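Waken Fabric Care Notes

A plain-text set of care notes for household cloth: tablecloths, curtains, covers and work clothes. The notes come from two mending shops, Briltenska and Peñalver, and were typed up from their counter books.

Contents

notes.csv — 500 entries, one per line
terms.txt — 62 words used in the notes, with short meanings
sources.txt — which shop each entry came from

Each entry has a fabric type, a problem, what was advised and the season. Of the 500 entries, 227 deal with creasing, mostly after long storage. 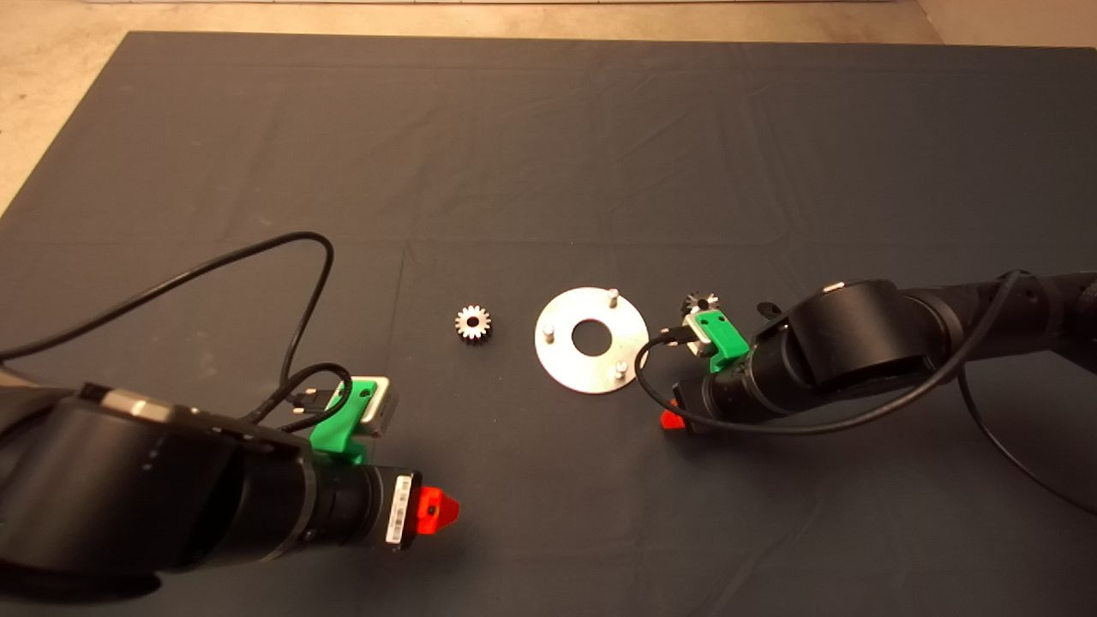

Fold creases in a dark gray cloth.

Known gaps

Wool is thin in this version. Peñalver kept its wool notes in a separate book, and only the January pages have been typed. Water temperatures are given as the shops wrote them — "hand warm" stays "hand warm".
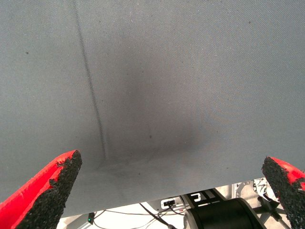 Weave names were also left alone, so "twill" and "drill" may mean the same cloth in different entries. Check the source column before merging them. Nine entries have no fabric type and are marked "unknown".

Use

Free to copy and change. Please credit Waken and the Gremville reading room, where the books are kept.

Last updated 04/06/2026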